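Notes for club night talk, December 2018
"Six days, one granny gear": touring the Covau hills by bike

Wait for the tea urn to stop. It always sounds like it's finished before it is.

Opening. Thank them for coming out. Say I was asked for 15 minutes and have timed this at home at 22, so questions may have to happen in the car park.

Who has toured abroad before? Hands up. Who has toured abroad and would do it again with the same people? (Pause. Look at the back row.)

The route. We rode 562 kilometres over 6 days in April, starting and ending in Brandão, which has a railway station, two bakeries and a hill directly outside both. The longest day was 140 kilometres and should have been the third day. It was the second, on account of a hotel booking I made late at night with great confidence. I have apologised for this in writing.

Why Covau. Somebody will ask. The roads are quiet, the surfaces are mostly good, and the drivers give you room. I'd also seen a poster. The poster was of a different valley.

Mention here that the tourist map shows climbs as little brown arrows, one arrow for steep and two for very steep. It has no arrow for what comes after Femdale. Femdale, by the way, was named by a homesick mine engineer. He put a chapel in it and left.

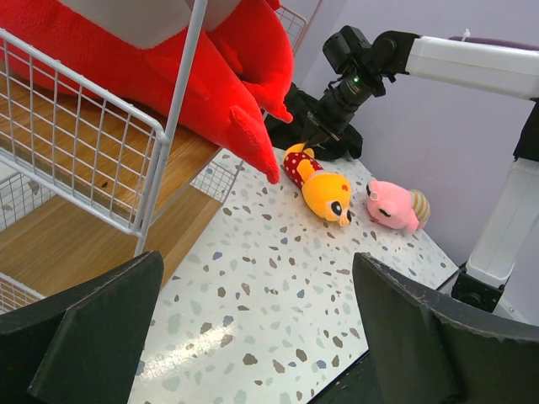 Packing, then. I took two rear panniers and a bar bag. I'd do it again with the bar bag and one pannier. Things I carried over every pass and never used: second pair of jeans (there should not have been a first), a hardback, a folding washing line, a spare tyre for a wheel size none of us had. Things I didn't carry and wanted by lunch on day one: full-finger gloves, a bell, chamois cream. Say chamois cream clearly and move on before Table Four starts.

Weather. Cold starts, warm by eleven, rain at four. You could set a watch by the rain. Arm warmers are the best money I spent. The overshoes kept water in very effectively.

Day one: Brandão to Femdale. Easy on paper. Headwind all the way up the river. We rode in a neat line for twenty minutes and after that in the order of how annoyed we were.

Day two: the long one. Don't dwell. Leave at seven, carry two bottles, fill both at the fountain in the square because the next village has a café that opens when the owner feels like company. She didn't. We ate cereal bars on her wall and she watched us through the shutters.

Top of the big climb: it's a car park. There is a view, if you walk past the bins. The descent, though, is the best I've ever ridden — wide bends, you can see right through them, and eleven kilometres without touching a pedal. Slow down here in the talk. People like this bit and I like telling it.

Day three: rest day, which had been planned as a riding day. The vote was unanimous apart from me.

Day four: Arlindo. Spend some time on this. Arlindo Evangelista runs Sarnuletti, the bike hire and repair place on the road out towards the reservoir. If you don't want to fly with your own bike, hire from him. The bikes are plain, heavy-ish and properly looked after, and he fits the saddle himself and won't be hurried. He looked at my chainset for a long while and asked who had told me to bring it. Nobody had. He swapped the cassette for one with a bottom gear the size of a dinner plate, charged me less than I'd have paid here, and gave me a lecture on knees that I still think about.

(If Malcolm asks about electronic shifting, the answer is that he doesn't stock it and seemed pleased not to.)

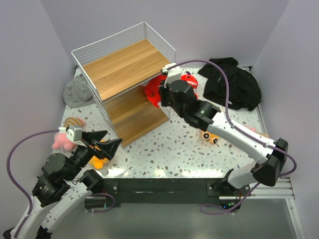 Day five: the reservoir loop. Flat! Put real feeling into that. Do it anticlockwise so the water is on your left and the crash barrier is on the other side of the road from the lorries. There's a gravel section on the far shore that's fine on 28s and unpleasant on anything thinner. Two punctures, both mine, both the same thorn. Check the inside of the tyre. I tell the Saturday beginners this every week.

Day six: back to Brandão. Short and mostly downhill, with one nasty ramp just before the station which has to be ridden in front of people waiting for trains. Some of them clapped. I don't believe it was sincere.

Practical stuff, take it quickly:
Trains take bikes but only in the last carriage, and the last carriage is sometimes the first.
Carry cash for anywhere smaller than Femdale.
Dinner isn't served before eight. Buy bananas.
Ask for a ground-floor room. By day two you'll want it.
Dogs bark but stay behind their gates. One didn't. We set a club record on that segment.

Would I go again? Yes, next April if there's interest. There's a sign-up sheet by the door, and the long day will be on day three this time. Same pace as the Sunday middle group, no drops, waits at the top of climbs. I'll be the one being waited for.

Raffle is after the break. Remember to give Jean her laser pointer back.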